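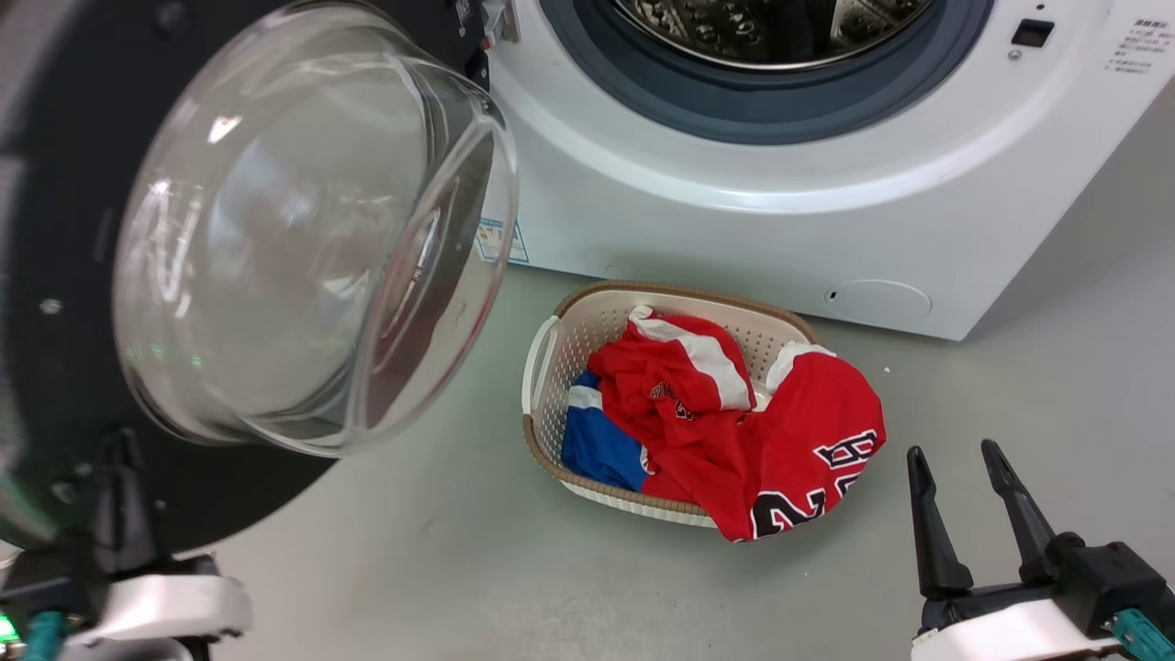 The government of Nasell asked the parliament in Ditville on Wednesday to keep its border with Prekero closed to military goods, but to permit again the passage of household appliances, which were stopped in July together with vehicles, radios and machine parts. The request divides the deputies more than it was expected. For the supporters, the prohibition has gone too far when a family in Prekero cannot receive an ordinary white front-loading washing machine, with its round glass door and its thick rubber ring around the steel drum. For the opponents, it is precisely in such machines that one finds the motors and the electronic boards which an army at war needs.

The vote is planned for next week. If the deputies accept the text, the new rules will stay in force for 30 days, and after this the government must come back to the parliament and present a report. 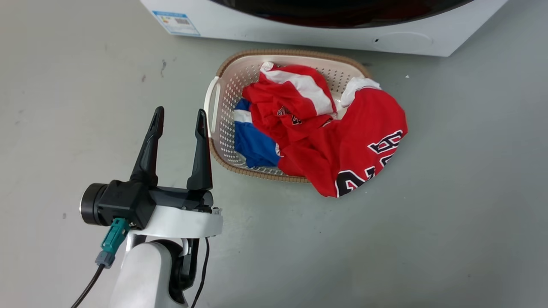
Maëlle MacDonald
Ditville
Thursday, December 11, 2025

Foreign minister Bülent Demirtaş defended the proposal during a session that continued until late in the evening. He told the deputies that the purpose of the closure was to make the supply of the front more difficult, and that this purpose remains.

"We did not close the border in order to punish the people who live on the other side of it," said Demirtaş. "Many of them have brothers and parents in our country. If we want that one day they listen to us, we must be able to explain to them what we forbid and why."

According to the ministry, customs officers have turned back 1,229 shipments since the closure began. The minister did not say how many of these contained appliances, and this omission was criticized from both sides of the chamber.

The strongest criticism came from Kendra Perron, who leads the opposition in the defense commission. She reminded the minister that his own government had described the list of July as the minimum necessary. In her opinion nothing has changed at the front which could justify a shorter one.

"The minister asks us to trust a label on a box," said Perron. "I have asked him two times who will open the box, and I have not received an answer."

Perron wishes that every shipment be accompanied by the name of the final buyer and that the shops in Prekero accept visits from inspectors. The government considers this impossible as long as the two countries do not have diplomatic relations. These were broken off in the first week of the war, and the embassy in Ditville is guarded but without personnel.

A third position was presented by Clifford Charbonneau, an independent deputy from the border district of Sawatzky. He will vote in favor, he announced, although he finds that the text arrives late. Before the war, a large part of the shops in Sawatzky lived from customers who crossed the bridge in the morning and returned home in the afternoon. Several of these shops have already closed, and their owners have received no compensation.

Charbonneau proposed an amendment which would reserve a part of the customs income for the municipalities at the border. The finance ministry has not yet given its opinion about it.

The authorities of Prekero have not reacted officially. Their delegation at the ceasefire talks, which were suspended again last month, has always demanded the complete reopening of the border as a condition for any exchange of prisoners. The government of Nasell refuses to connect the two questions.

Lacey Rowbotham, spokesperson of the mediators, welcomed the debate with prudence. She said that a partial opening can help to bring the parties back to the table, but that the mediators have not asked for it and did not take part in the writing of the text.

The defense commission will examine the amendments on Monday. The session will be closed to the public at the request of the customs service, whose director must explain to the deputies how the inspections on the bridge are carried out.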